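Adgate Community Help > Hand-held grippers > Recording

Clear tray on a white board - do I need to redo my episodes?

Posted by stukon_bench

I'm collecting two-handed examples for a pick and place policy. The task is simple: pouch starts in one gripper, goes into a clear plastic tray, hands back out. One camera at head height, no wrist cameras yet. I have 3,067 episodes on disk and 3,031 of them passed the tracking check, so I was feeling fairly good about it.

The first training run is poor. It gets the pouch over the tray area and then lets go too early or too far to one side. When I looked through the episodes again I noticed how little of the tray shows up against the board. The pouch is bright yellow and easy to pick out, the tray much less so.
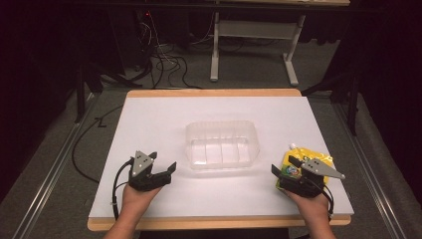
What I've tried so far

Turned the exposure down a step, which made the ribs on the tray walls a bit clearer but the room behind went almost black. Trained on the larger image size, small gain. I have not changed the board or the tray.

Is it worth keeping what I have and adding to it, or should I start again with a darker surface? Each session is over 65 episodes and I can manage 2 in an afternoon, so starting again would hurt.

2 replies

guto

Use a different tray. Clear plastic is always a pain.

brabec_k

Don't throw them away. The hand paths are still good and the tracking passed, so the only weak part is where the policy thinks the tray is.

First check how much the tray moves between episodes. If you put it back near the middle of the board every time, the model can learn a fixed spot and more or less ignore the tray. That would look just like what you describe when you test with the tray somewhere else. Plot the gripper position at the moment the fingers open, for all episodes. If the points sit in one tight clump, that's your problem and a darker board won't fix it on its own.

Then record a few new sessions with these changes:

Put a matt grey or dark blue sheet over the white board. Keep the white board for some sessions so the old data still matches something.

Move the tray before every episode, including close to the far edge and well out to each side. Turn it as well.

Swap which hand holds the pouch. If it's always the right hand you'll get a left hand that does nothing useful.

Start some episodes with the pouch lying on the board. At the moment you only teach the release, not the grasp.

Light from one side helps more than exposure does. A lamp low on the left gives the tray walls a bright line and a bit of shadow. Watch for glare on the pouch though, the crinkled ones flash badly.

I'd mix old and new about half and half when you train, at least to begin with. We did that with glass jars in January and the early drops mostly went away after a few sessions.

stukon_bench

Thanks. Did the plot and it is one clump, a bit smaller than the tray. Will move it about from now on and see if I can borrow a grey sheet. Keeping the old episodes for now.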